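ホーム | 商品一覧 | 売場什器 | 菓子・量り売り | お問い合わせ

Nirgate 吊り下げ菓子ディスプレイ 縦列タイプ

袋菓子を縦に重ねて吊るための売場什器です。当店でも扱っていますが、最初に書いておくと、どの店にも勧められる品ではありません。メーカーのカタログには「並べるだけで売れる売場に」とあります。並べるだけで売れるなら誰も苦労しないので、この文句は読み飛ばしてください。

仕様
・本体幅 800mm
・本体高さ 1456mm
・縦列の数は組み替え可(クリップ帯は別売)
・棚板なし、キャスターなし
・型番 102

クリップ帯について
袋の上端をクリップで挟み、下の袋に少しかぶせながら留めていく方式です。穴のない袋も吊れるのが利点とされています。確かに吊れますが、上部に厚紙のヘッダーがある袋と、ただのシール袋とでは持ちがかなり違います。薄いシール袋では、お客さまが下へ引いたときに袋の口が伸びました。メーカーに問い合わせたところ「通常の使用では問題ない」との返事でした。菓子売場で子どもが袋を引っぱるのは、通常の使用だと思うのですが。

純正のクリップ帯のほかに、Stitero の帯も取り付けられます。値段はこちらのほうが少し高く、挟む力は強めです。補充に手間取るようになるので、一日に何度も足す売場では純正のほうが楽でしょう。両方を混ぜて使うと袋の出方がそろわず、見た目が悪くなります。

向いている商品
小袋のガム、グミ、ラムネなど、軽くて中身の見える袋に向きます。下半分が透明で、上に商品名が大きく入っているものが理想です。重ねて吊ると下の袋ほど上部が隠れるため、商品名の位置が低すぎても高すぎても読みにくくなります。発注前に手持ちの袋を二、三枚重ねて、商品名が残るかどうか見てください。

大袋のチョコレートや瓶入りの飴には使えません。カタログの写真には大袋も写っていますが、当店の試用では帯ごと傾きました。

味違い・形違いの商品を並べるとき
同じメーカーの菓子は、ヘッダーの色までそろっていることがよくあります。売場としてはまとまって見えても、選ぶ側には少し不親切です。たとえば「西瓜味泡泡糖」と「彩虫形橡皮糖」は、どちらも赤いヘッダーに白い漢字で、丸い「a」のマークまで付いています。透明部分から見える丸いガムと縞模様の虫形グミの違いが、結局いちばんの目印になります。列を商品ごとに分け、一つの列に混ぜないこと。メーカーは「自由なレイアウト」と言いますが、自由にすると戻し間違いが増えるだけです。

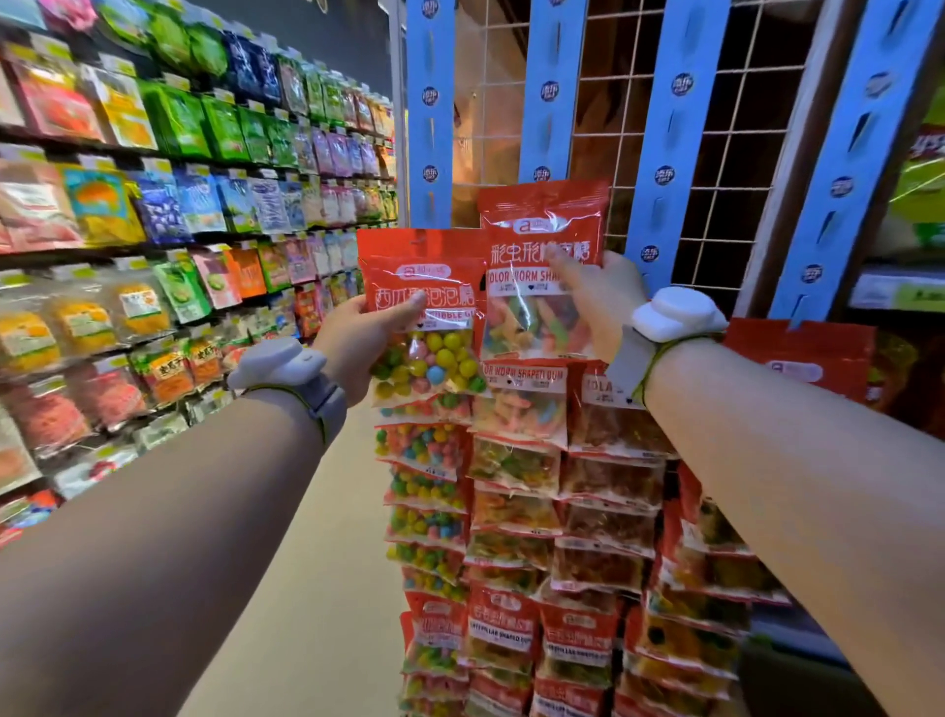

設置と補充
組み立ては二人で、工具は付属の六角レンチだけで足ります。説明書の図3は左右が逆なので、文章のほうに従ってください。帯は上から順に掛け、袋は下から留めます。上から留めると、かぶせるたびに前の袋をめくることになります。

最下段は床に近く、掃除のときにモップが当たります。吊れるからといって全部埋めず、下は空けておくことを勧めます。そのぶん陳列数は減ります。カタログにある最大177袋という数は、小袋を隙間なく詰めた場合の話と考えてください。

購入者の声
「組み立ては簡単。クリップは半年で何個か緩くなった。交換用を最初から頼んでおけばよかった」(Wojciech Kaczmarczyk 様)

交換用クリップは Hovari の汎用品でも代用できますが、色がわずかに違います。気になる方は純正をどうぞ。

納期と返品
受注後の取り寄せです。4月は新規開店の注文が重なり、遅れることがあります。組み立て後の返品はお受けできません。迷っている場合は、まずクリップ帯を一本だけ買って、今ある什器で試してください。本体の見積りはその後で間に合います。

関連商品
Stitero クリップ帯(強力型)
Hovari 汎用クリップ
Tesfamariam 卓上菓子スタンド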